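5. Comparing two grippers in the simulated hall

This section explains how to run the same test with the Skamotum gripper and then with the Merus gripper. Please finish section 4 before you start. The hall file must be loaded and the controller must show "Ready".

5.1 Preparing the test

1. Open the conveyor hall and select the first gripper from the tool list.

2. Set the arm speed to 200 mm per second. Use the same value for both grippers, otherwise the results cannot be compared.

3. Place the green bottle upright on the rollers. Keep the conveyors stopped.

4. Move the arm by hand control until a finger pad is just above the bottle. Check the position from the arm camera before you save it.
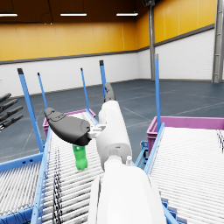 5. Save the position as "Approach" and set the closing force to 80 per cent.

Caution: Do not use the automatic approach at this stage. It takes the finger length from the last gripper loaded, and the fingers can go through the rollers.

5.2 Checking the free position

1. Raise the arm away from the bottle and stop it. Look at the fingers from the arm camera and note the colour of any warning on the controller.

2. If a finger hides too much of the view, turn the wrist by 6 degrees and look again.
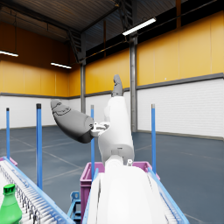 Figure 5-2. Fingers raised, bottle on the conveyor at lower left.

3. Save the position as "Free" and start the test from the Run menu. One full test has 354 cycles and takes almost an hour on an office computer.

4. Change to the second gripper and repeat from 5.1, step 1.

Note: Give each results file the name of its gripper. The program writes over a file with the same name and does not ask first.

Questions about this section can be sent to Daiane Barbosa. For controller errors, please write to Somtochukwu Ojo and attach the log.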